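Ostdale Shared Workshop
Minutes of the sorting arm build group
Oct 20, 2022

Present: Jérémie Marchal (chair), Isabelle MacLeod (minutes), five other members of the build group.

1. Minutes of the last meeting
Accepted with one correction. The power supply was paid for out of the build fund, and the general workshop account was not charged.

2. Money
Jérémie reported $238 left in the build fund. The replacement servo for the wrist joint has been ordered from Fehr and has not shipped. It was agreed to buy nothing else until the servo is in and tested. Two members asked whether the fund could cover a second camera. Left for November.

3. Arm and mount
The base plate was redrilled after the last meeting because two of the holes did not line up with the bench bolts. It is now tight. The cable to the elbow joint still catches when the arm swings all the way left. Isabelle will reroute it on the outside of the upper link and add a strain relief. If that does not fix it, the left limit in software goes down and the bins move in to suit.

There was a long discussion about the gripper pads. The foam pads hold cans well but leave crumbs on everything. The silicone pads are cleaner and slip on glass. Jérémie wants to try silicone with a strip of grip tape across the middle. Agreed to try this on one finger first.

4. Bins and test items
The group settled on three classes for the first version: bottle, can and plastic. "Bottle" means glass only. Several people found this confusing, as a plastic bottle goes under "Plastic," and a change to "Glass" was proposed. Jérémie objected that the class names are already used in the training files and would have to be changed in all of them. Vote: keep the names for now, four to three.

The gray fabric baskets stay. They are soft enough that a dropped item does not bounce out, and the labels can be read from across the table. The order is fixed as Bottle, Plastic, Can from left to right, and the same order is to be used in the config file.

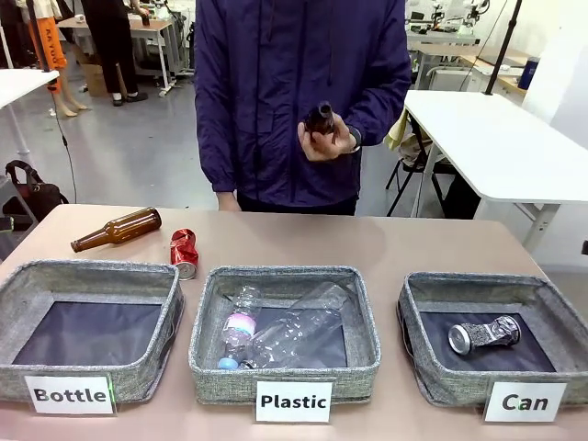 Item 4: the three labeled baskets, with glass bottles and crushed cans among the test items.

Crushed and whole items were discussed next. The classifier does worse on crushed cans, mostly when the top rim is turned away from the camera. Members are asked to bring in more cans in different states, rinsed, and to leave them in the crate by the sink. Small glass bottles with narrow necks are also wanted — the current set is nearly all beer bottles. No broken glass, and nothing that has held oil or solvent.

5. Software
The log from the last run was passed around. Out of 14 picks, five were dropped before reaching a bin, and all five were glass. Isabelle thinks the grip closes before the arm has finished moving down. She will add a short wait and run the same set again so the results can be compared. The Otow branch of the code is now the main one. The Brolness branch is kept for reference and should not be edited.

6. Safety
The stop button is to be moved to the front edge of the bench, on the right. Nobody is to reach over the baskets while the arm is powered, including to straighten an item. Safety glasses are required for any run with glass in it. A sign will go up.

7. Other business
The 1936 drill press is back in use after its belt was changed. Members who need it for the arm brackets should sign the sheet first.

Actions
Isabelle: elbow cable, grip wait, repeat run.
Jérémie: grip tape test, stop button, chase the servo order.
All: cans and small glass bottles.

Next meeting in November, date to be sent by email.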